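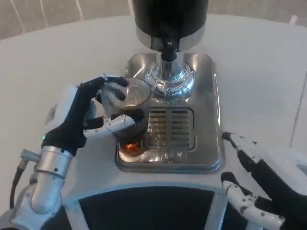 The coffee corner at Jestside
Gallery by Abdelilah El-Sayed
Posted in August

Jestside got its own coffee corner this summer. Before that, anyone who wanted a cup went down to the ground floor and paid for it there, or brought a thermos. The new machine cost $1499, and the rest of the corner came from other rooms in the building.

I put this page together for people in the Candach office who are planning the same thing and asked what they would need. Click any picture for the larger version.

The drip tray
Stainless steel, with a slotted grate in the middle. It gets emptied at noon and again before closing. Fingerprints show on the steel, so we keep a dry cloth next to it.

Glass cups
We use clear glass for black coffee. You can see how full the cup is, and how dark the coffee is, before you drink it. Use both hands to carry a full one to the tables.

The spout
Chrome, and it gets wiped with a damp cloth at the end of the day. Please don't use the scouring pads from the dish sink on it. They leave scratches.

Beans
Borkowska medium roast, bought in bulk and kept in a tin with the date written on tape. We tried a darker roast from Tristard for the first month. People asked for the lighter one back, so what was left of the Tristard went home with whoever wanted it.

Water
Filtered, from the pitcher in the refrigerator. If you pour the last of it, fill it again. Tap water works, but it leaves scale, and then the machine has to be cleaned more often.

The counter
This used to be the mail counter. It is a little low for tall people and nobody has offered to raise it. The outlet on the left is for the coffee machine only. The kettle goes on the other side of the room.

Sugar and milk
Sugar is in the jar with the lid. Milk is in the door of the refrigerator, marked with a C for coffee. Oat milk is bought when someone asks for it, so write it on the list if you want it.

The list
Taped inside the cabinet door. Write down what is running low before it is gone. Beans take 3 days to arrive, and filters sometimes take longer.

Washing up
Glasses go in the top rack, upside down. The dishwasher runs once in the morning and once after lunch. If it is running, wash your glass by hand and leave it on the towel.

Cleaning day
Once a month the machine gets a full cleaning with descaling powder. It takes 30 minutes from start to finish, including two rinses with plain water. There is a sign that goes up while this is being done. Wait until it comes down before you make coffee.

Notes for Candach
Measure your counter before you order anything, and check the height under your upper cabinets too. Buy more glasses than you think you need. I can send the receipt and the cleaning schedule to anyone who wants a copy.

Back to all galleries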